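16/11/2022

Clear leaflet holders again. Embridge wants us to settle on one box for the counters by March, and I'm still not convinced we need a new one at all. The old Morelli holders are ugly but they hold leaflets. Writing this down so that whoever picks it up next doesn't have to ask me.

The candidate is the Kultow open-top with the divider. Their sheet says "invisible on any counter." Fine, but a holder you can't see gets knocked with an elbow. I'd like to hear from someone who runs a counter before we call that a feature.

Things I don't believe yet:

The divider. It gives you a smaller compartment inside, supposedly for cards. Our cards are stiff and our leaflets are floppy, and I suspect the leaflets will slump forward as soon as the stack gets thin. Kultow claims up to 40 leaflets. Of what paper? They don't say. Ours are folded twice and spring open.

The dip in the front rim. Good for fingers, I'll give them that. It also leaves less wall holding up the middle of a thin stack, just where ours already bend.

The "365 days a year" line about wear. Means nothing. Every box sits out every day. What I want to know is how the walls look after being wiped with the blue cloths, and the sheet skips that completely.

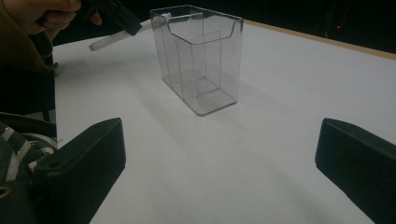
Does the divider need to be glued in? Only if the box is going to be carried about full; for one that stays put on a counter, a snug fit should do, and a loose one comes out for cleaning.

I'm leaning toward leaving it unglued for the trial. Glue fogs clear plastic if you're careless with it, and I am careless with it.

Also against the clear box: dust. On a white top it looks very smart, I admit. The Irik counters are dark, and I'd bet every speck and thumbprint shows. Trial should be on a dark top or it tells us very little.

To do:
- 2 boxes to Irik, one with leaflets only, one with leaflets and cards
- same blue cloth, same spray as the counters get now
- ask Kultow for wall thickness (asked once, got the brochure back)
- keep one Morelli next to them so we have something to compare with

Not ordering more until the Irik pair comes back.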